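How to plan the budget for a small robot packing cell

This guide is for small companies who want to buy their first robot arm for packing, and who have only one person to do the planning. I was this person at Droresik, where we put power cords and small accessories in cartons. I made several mistakes in my first plan, and I write them here so you can have a better one.

Step 1. Write down the task before you ask for any price

Take one sheet of paper and describe one task only. Our sentence was: "Take a coiled power cord and put it in an open carton, on a table, next to a person." The supplier can give you a serious quotation from a sentence like this. If you write "packing in general", you will receive a price for a machine that is too big.

Measure also your products. For a cord, write the weight, the width of the coil and how stiff the cable is. Write if the coil has a tie or is free.
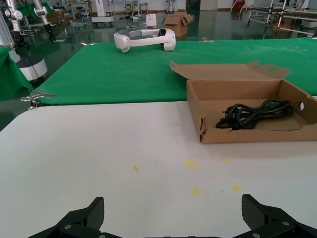 For the carton, note the height of the walls and what position the lid has when it is open. A lid that stands up takes space from the arm, and a lid that lies flat takes space from the table. Both must be in your drawing, otherwise you order a table that is too short. We did it, and the second table was not in the budget.

Step 2. Make the list in four parts

Part A is the arm and its controller. Most people look only at this part.

Part B is the gripper and the fingers. Ask for the price of spare finger pads separately, and ask how long is the delivery. I recommend to order 2 spare sets with the first order, when you still can negotiate.

Part C is the furniture: tables, table covers, clamps, poles, rails, cable channels. In our first plan this part was one line with the word "various". In the end it was over 30 percent of what we paid for the arm. Please write each thing on its own line.

Part D is people's time. Fidelina Sotelo, who manages our production, gave me 60 hours of her operators for the trials – I had asked for less, and we used all of them.

Step 3. Ask for a trial with your own material

Do not accept a demonstration with wooden blocks. Send a carton of your real products, and include some damaged packaging, the kind you have on a normal day. We asked two suppliers, Skivgate and Flisov, and only one wanted to test with our cords. This already told us something.
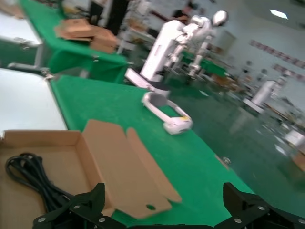 During the trial, write down how much floor the equipment needs when somebody must walk behind it. The data sheet gives you the reach of the arm, but it does not tell you where you will keep the flattened cartons, or from which side a person will bring the full ones. Draw this with tape on your own floor before you sign.

Step 4. Compare the grippers with the difficult product

A rigid part is easy for almost every gripper. A cable changes its shape each time, and the plug can go in any direction. Ask the supplier these things in writing:

Which maximum opening do the fingers have?
Can the gripping force be changed by our operator, or only by your technician?
Who pays if the product is marked by the fingers?
Which parts wear first, and what do they cost?
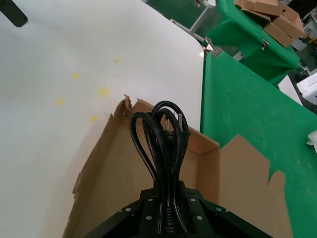
If you sell the cord to the final customer, check the insulation after the test, also near the plug. Tassanee Chareonsuk from our quality office did this with a lamp and a magnifier, and her short report helped us to ask for softer pads at no extra price.

Step 5. Put the payments in a calendar

Try not to pay everything at delivery. We agreed with the integrator, Boonyarit, one part at order, one part at installation and the last part after the acceptance test. The order went out before the holidays and the installation was planned for January, so the payments fell in different budget years. Talk with your accountant about this early – for us it changed the date of the order.

Keep a reserve for the things you forgot. Write it as a separate line with its own name, so it does not disappear when somebody wants to make the total smaller.

Last update: 2021-12-18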